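Walkthrough checklist, laundry handling cell, Pridmont site
Unit: Virk arm, gripper supplied by Vomden
Checked by: Shazia Qureshi. June, 2:40 p.m.

1. E-stop within reach of operator: OK
2. Guarding on open side: OK, latch stiff
3. Finger surfaces free of burrs: OK
4. Cable clear of the work: FAIL. Loose cloth and a thin cable share the same space below the hinge. Reroute before next run.
5. Pinch points labeled: FAIL, repeat finding
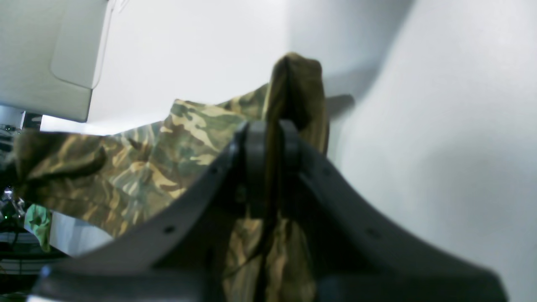 Item 4. Camouflage cloth at the gripper, cable running down in front of it.

6. Folds one garment unattended: NOT SHOWN. The Darkine brochure says 100 an hour. I asked for 19 and was offered a video.
7. Operator stays out of reach during cycle: FAIL. Stepped in 3 times to straighten fabric.

Comments: Mohsin Khokhar wants this signed off as ready for the shop floor. I can't see it. If a person has to tend the cloth, the chore still belongs to the person. Items 4, 5 and 7 stay open. Recheck in 4 weeks.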